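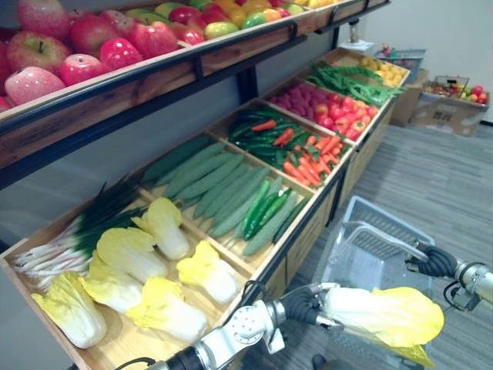 The Produce Stand: Photo Gallery

Clidville Display Supply keeps a full produce stand set up on the showroom floor so that customers can see imitation fruit and vegetables the way shoppers would see them. The stand was put together in July by Vandana Ahuja and Santino Arancibia. Photos are by Floor Nijs. Click any photo for a larger view. Item names are the ones used in the printed catalog.

The stand
Two levels, in wood. Fruit goes on the upper tier, behind a wooden board and a black metal rail. Vegetables go below in square bins on a slope. Other layouts can be ordered from Skollomier, who built this one.

Apples
Deep red with pink and yellow streaks, and a pale pink one with a speckled skin. The pink apple is sold singly. The red ones come by the case.

Apple, close up
The gloss coat picks up fingerprints. Wipe with a soft dry cloth and keep window cleaner off it.

Mixed fruit and peppers
Reds, yellows, oranges and greens together. Stores usually ask for these sorted by kind, but Vandana wanted one run of mixed color next to the apples.

Green bell pepper
Sold in the same size as the red and the yellow. The stem is a separate piece and can be replaced if it snaps.

Napa cabbage
White ribs and crinkled pale yellow leaves. This is the bulkiest item in the vegetable line and fills a bin quickly. Order fewer than you think you need.

Green onions
Long white stalks with dark green tops. They ship flat. Spread the leaves by hand after unpacking and leave them overnight before putting them out.

Cucumbers
The long kind, with bumps. The finish is dull on purpose. An earlier version was shinier and customers said it looked like plastic under store lights.

Green chili peppers, glossy
Bright and smooth. They show up well against the cucumbers, and we often put a few in the same bin.

Long chili peppers
Dark green, with a few red ones mixed in. The reds are packed in a small bag inside the carton, so look for it before calling us.

Carrots
Orange, with short green tops. Santino tips them in and leaves them as they fall. Lining them up took most of a morning the first time and looked worse.

Filling the bins
Santino at the start of setup. A false bottom goes into each deep bin first, which saves a good deal of stock. For a full-size stand we send 5 cartons, and there is normally something left over.

Unpacking table
Items sorted by color before they go out to the floor. Anything with a chipped or rubbed surface goes in the gray tub for touch-up.

Touch-up bench
Endang Setiawan repainting a carrot. The paint is water-based and mixed in small jars. Labels on the jars give the item number and the coat.

Sample drawers
Stems, leaves and caps, one kind to a drawer. There are 42 drawers and the bottom row sticks.

Stockroom
Over 3,000 pieces on the shelves at the time of the photo. Fruit is on the left side, vegetables on the right, bread and fish at the back.

Price card holders
Made by Głowacki. They clip to a rail or stand on their own. Blank cards are included, and printed cards are extra.

Tirnthorpe Farm Museum
A smaller order from last year, used in the museum's market room. Mitiku Gashaw, who runs the room, asked for items that children could pick up and put back. We used the heavier castings.

Tirnthorpe, second view
The same room with the baskets filled. The museum keeps a spare set of onions, as the tops wear out first.

Ordering

The smallest order is 200 pieces, mixed as you like from one catalog section. Custom colors need a sample or a good photo of the real thing. The showroom stand may be handled. Please put items back in the bin they came from.

Page updated 24/02/2018

Back to all galleries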